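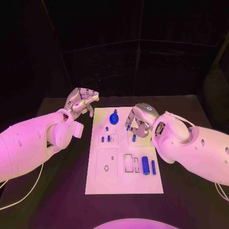 CLINSTEAD, November

The Friday morning walking group that sets out from the old feed store in Clinstead has grown so much this fall that it is splitting in two, and anyone who has been meaning to get off the couch before the holidays is warmly invited to come along and pick a side.

The group began in spring with four people, all of them regulars at the Pindgate coffee counter, who had got to talking over their muffins one morning and found that every one of them owned a pair of good walking shoes they hadn't laced up in years. They walked to the river and back, complained the whole way (cheerfully, by all accounts), and were back at the counter in time for a second cup. Last Friday the sign-in sheet had 186 names on it, which is a fine turnout for a town this size, and a bit of a squeeze on the narrow stretch of path behind the ball field.

"We had people at the bridge before the last ones had left the parking lot," said Saadet Başaran, one of the original four. "I spent half the walk going backward to find my own sister."

So, starting this week, there will be two walks. The early one leaves at 7 a.m. and takes the longer route, out past Leung Orchard and up the hill to the water tower, where there is a bench and a very nice view on a clear day. The second leaves at 9 and stays on the flat, going along the river as far as the footbridge and home again by way of Mill Street. Strollers and dogs are welcome on the second walk, and so is anyone with a bad knee or a new hip or just a strong preference for sleeping in!

Ruben Van Dijk will lead the early walkers. He ran cross country in high school and has promised to keep his pace down to something neighborly, though he did admit that the hill brings out the worst in him. Shuk-fan Lui will take the river group and would like it known that she stops to look at birds, often for quite a while, and that people are free to go on ahead.

Plenty of the walkers will tell you they come as much for the company as for the exercise. Syafiqah Gunawan moved to town in late summer and knew hardly a soul here. She came along one Friday, got the name of a dentist, a plumber and a place to buy decent bread before they reached the footbridge, and hasn't missed a week. "I sleep better on Fridays," she said. "I also eat a cinnamon roll on Fridays, so I can't tell you what my doctor would make of it."

Pindgate will go on opening its side room to walkers after both outings, with coffee at the usual price and the rolls until they run out. There is no fee to walk and no need to sign up ahead, but the mornings are getting dark, and the early group is asked to bring a flashlight or wear something bright. Walks go ahead in light rain. If it is icy, Cheng-en Yeh will put a note on the feed store door by 6:30, and the coffee will be on regardless.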